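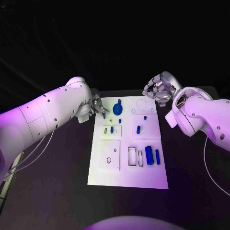
Station 2, both arms at the board, left hand on a small blue peg.

Bench check: two-arm cell, peg and gear board
Site: Galilberg workshop
Checked by: Songül Yurt
Comments by: Barış Aydoğan
Period: November

1. Arm covers on, screws in place: OK

2. Cables clear of the board: OK
Comment: They hang in loops under the arms. Clip them before anyone adds a second board.

3. Backdrop and table free of glare: OK

4. Small peg, pick up and place, left hand: PARTIAL
Comment: 38 good placements in 50 tries. Most misses were at the grip. A person does this without looking. 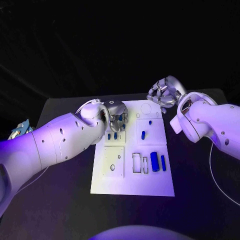
5. Right hand parks above the board when idle: OK
Comment: Keep it high. At the old height it bumped a peg on the upper right plate.

6. Thick and thin cylinders into the rectangular outlines: NOT TESTED
Comment: Moved to the next check. Ertuğrul wants the pegs steady first.

7. Time per peg: FAIL
Comment: 22 seconds. Our limit for shop work is 5.

8. Ready for chores outside the cell: NO
Comment: Canpolat asked if the cell could sort hardware drawers or put away silverware. I would not sign for either one. The board stays in one spot and the light never changes.
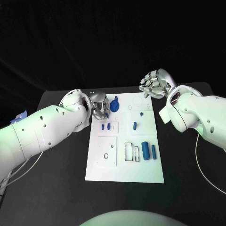 A kitchen drawer gives you neither of those. Sorting pegs on a fixed board with someone at the stop button is as far as I would go this year.

Follow-up: repeat items 4 and 7 after the grip settings are changed. Send results to Müzeyyen Tuncer.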